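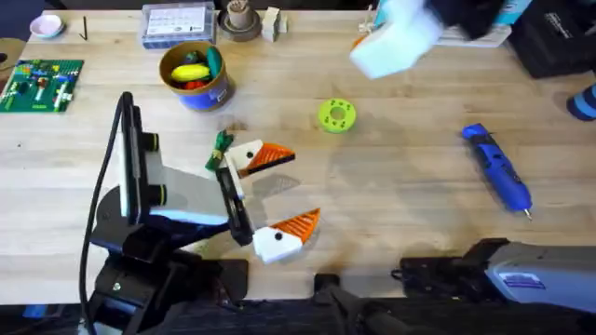
Both arms at the bench, rotary tool still out.

1/ Finger service on the two-arm cell at Dritville this afternoon! I do it every 80 hours of running, or when a grip starts to feel a bit lazy (the left one has been lazy since January).

2/ The orange fin-ray fingers are printed, so they wear. Bend each one by hand and look along the ribs for white stress lines. The last pair did 1,224 grips before a rib let go. I was hoping for 2,000, but never mind.

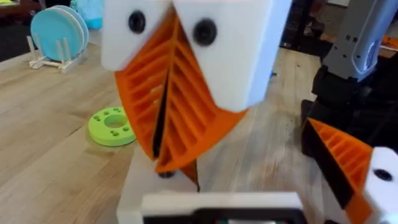

3/ and then it's the bolts, which I do up snug and no more. The finger blocks are plastic and I've crushed two by being keen with the Allen key. A dab of the weak threadlock, leave it overnight if you can bear to.

4/ Next, close the gripper slowly and see if the tips meet. Mine were out by a hair, so I loosened one side, shut the jaws, and tightened it again with them closed. Ten minutes, lovely.

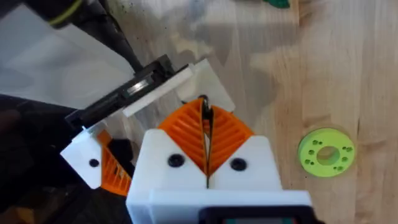 Gruber

5/ Thin things are my favourite test for a grip. Wire will slide straight out of a badly lined-up pair, while a chunky part forgives nearly anything.

6/ I've got 8 spare fingers printing at Gunon in a slightly softer filament. Anyone tried softer ones on a cell like this?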